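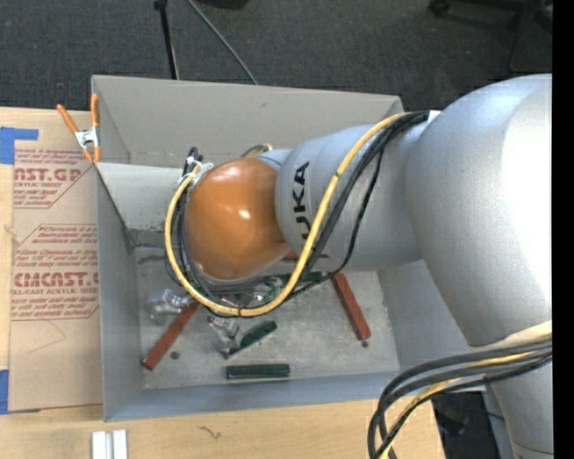
Hakby Automation Club, bin picking group

Fri 2 December

Our target is 2000 picks, and I have stopped believing in the target. We are collecting examples for a model that is supposed to learn where to grab things in a bin, and the plan we were handed by Tritero in September says more examples will fix whatever is wrong. Maybe. I've read that sentence in a lot of plans.

My trouble is with what goes in the bin. Red blocks and green blocks on a gray floor are about as easy as it gets for a camera. The clear, shiny pieces are where I would spend the time, and they are a small share of what we have logged. Last week I went through 160 attempts by hand. The software had scored 87 of them as good picks. I disagreed with 4 of those, all on clear stuff, and those 4 are now in the training set with a nice green tick next to them.

Then there's the KUKA. When it reaches in it hides a good part of the floor, cables and all, so any view saved with the arm down there is half arm. I'd throw those out. Isley, the labeling tool we use, keeps them by default and I still can't find the setting.

I also want the bin moved between sessions. It's clamped, the light is the same every evening, and a model could learn our table perfectly well and fall over on anybody else's. I asked for two setups. We have one. Next session is more red blocks.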